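Notebook: Gundaline save, player ratings and development
July 25, 2021

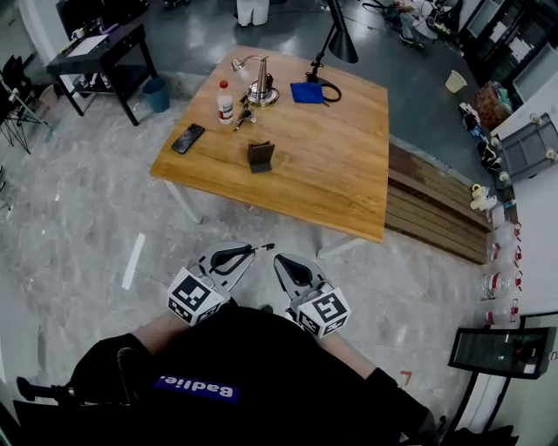 Picking up from the June entry, where I'd left the question of young midfielders hanging. I have now run the long test on the Gundaline database and I'm really pleased with what came out of it, so this will be a long one. Sherif Kettani asked for the raw notes as well as the summary, so he gets both (sorry, Sherif, my shorthand hasn't improved).

The setup: one club, Grultisstead, second tier, decent training ground, no money. Same starting date, same staff, same tactic every time. I holidayed through five seasons per run and did 21 runs. The only thing I changed was how many league starts our central midfielder Tô got in his first two seasons. He begins the game at 18 with current ability in the low range and potential well above anybody else at the club, which makes him a lovely test subject. In one group he was locked into the first team. In the other he stayed with the under-23s and came on in cup games.

I'd expected playing time to matter. What I hadn't expected was how much of it comes in the second season! In the first year both groups look almost the same on the training graph. Passing and first touch creep up, stamina moves a bit, decisions barely twitches. Then in year two the first-team Tô takes off, and it's the mental attributes that go: decisions, anticipation, composure, all climbing together. The under-23 version keeps getting fitter and stays just as daft on the ball.

Best run of the lot: 38 league starts in season two, average rating 7.21, and he ended up captain before the save was over. I watched a few of his matches in full just for the fun of it. There's a through ball in the away game at Clolto, hit first time with his weaker foot, that I replayed more often than I'd like to admit.

Injuries. This is where I need help. His hidden injury proneness is fixed across all runs (I checked in the editor each time), yet the first-team group lost far more weeks. Some of that is plain exposure, more minutes and more tackles. But three of the runs had the same hamstring problem in the same part of the winter, and in all three I'd left the training intensity on the default setting. Could be the congested fixtures. Could be nothing. I want to rerun those with double intensity switched off and see if the hamstring goes away.

Match condition note for whoever repeats this: the holiday assistant will happily start a player at 80 percent condition unless you tell him not to. I missed that in the first four runs and had to throw them out and start again, and the 21 above are all clean. Set the rule under holiday options before you leave, and check it again after each season, as it went back to default on me twice.

Transfer interest was fun too. Clolto came in for him in most of the first-team runs, usually in the second January. I rejected everything so the data would be comparable, and he got unhappy in only a few of them. Being made vice-captain seems to calm him down a lot. I didn't plan to test that, but I'd love to! Squad status might be doing the same job, and I can't separate the two with what I have.

Things I got wrong: I didn't write down his personality at the end of each run, only at the start. He begins as "fairly ambitious" and I know he became "resolute" at least once, when he was being mentored by the old center back. If mentoring is what's pushing the mental attributes, then my whole playing-time story gets weaker, so the next batch has mentoring off for everybody.

Next:
rerun the hamstring saves with lower intensity
mentoring off, both groups, same number of seasons
log personality and squad status every June
Sherif to try the same thing with a goalkeeper, where I suspect the second-year jump comes much later
export the attribute histories to the shared sheet, mental columns first

Saves are in the Gundaline folder, named by run number. Run 14 is the one with the through ball.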